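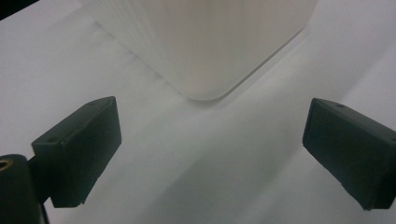
June 24, 2023

The cat is home from the vet in Carville. She had 3 teeth out and is eating soft food, a spoonful at a time. The bill was almost $300 more than the quote, so I will be phoning on Monday.

Ziad has had a cough for 7 days and is sleeping in the spare room. I feel fine. It rained all night and the back step is slippery again.

Raghda asked after the old dog. He is slower than he was in April but still walks to the corner and back with his neighbour, the grey poodle.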